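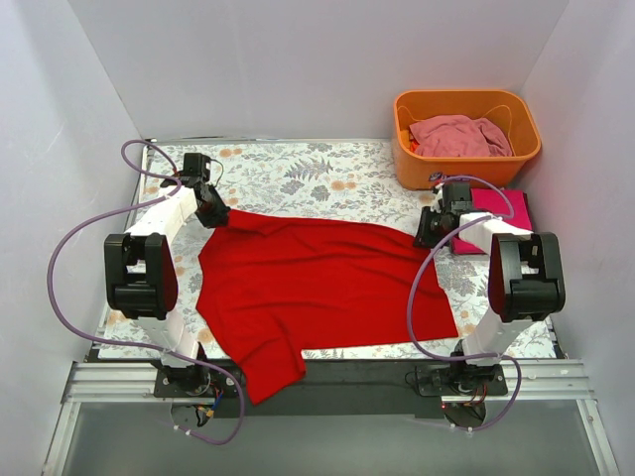 Garment Care and Linen Handling
Unit 4: Folding knit tops
Handout revised 4/30/19

Read this before the lab. The reading in the Ladefoged workbook covers the same ground but uses the older retail fold, so where the two differ, follow this handout.

Terms

Body: the part of the garment between the hem and the armholes.
Shoulder line: from the neck opening out to the top of the sleeve.
Side edge: armhole to hem. On many knit T-shirts there is no seam here because the body is knitted as a tube.
Working corner: any point where you grip the fabric to move it. A shoulder and the end of a hem are the usual ones.

Laying out

A knit top almost never lands flat. When it is put down by one corner, the body turns sideways and one sleeve often drops over the front of the table. Fix the position first and the wrinkles second. Students tend to do it the other way around and end up smoothing the same fabric twice.

Take two working corners along the same edge, lift until the edge is straight, and lower it again with the far side touching down first. Keep the pull light. Jersey stretches more across the body than along it, and a hard pull leaves the hem wavy. If the edge slants, lower one hand before you let go.

Bring any hanging sleeve up onto the table before the first fold. A sleeve left over the edge will drag the shoulder with it – you will see a fold running out from the corner toward the middle of the body.

Shallow wrinkles can be stroked out with the flat of the hand, from the center toward the side edges. A deep fold has to be lifted and laid again. Stroking it only presses it in.

The table cover

We pad the tables with a cotton sheet. It keeps the garment from sliding and protects light fabrics. Plain or printed makes no difference to the fold, but a strong print makes it harder to see the edge of a patterned shirt. Use a plain one for those. Pull the sheet tight before you start and check it again between garments.

The Urnitz fold (short sleeves)

1. Garment face down, neck away from you, both sleeves on the table.
2. Fold one side in to the middle of the back. The sleeve comes with it.
3. Turn the sleeve back so that it lies along the side you have just folded.
4. Repeat on the other side. The two side edges should meet or nearly meet.
5. Bring the hem up to just below the neck, then fold in half.
6. Turn over and check the front.

The finished piece should be about 14 inches long before the last fold for an adult medium. Use the Giner board if you need a guide for width. Boards are put back on the rack at the end of the lab, largest at the bottom.

Sorting

Strong reds and other saturated colors stay apart from whites until they have been through the wash test in Unit 3. Folded stock goes on the Gulolia shelves by size, then by color, fold facing out.

For next time

Practice the fold at home on two tops of different weights. Note which one held its edge better and where you had to lay the fabric down again. Bring the notes – they are part of the lab grade.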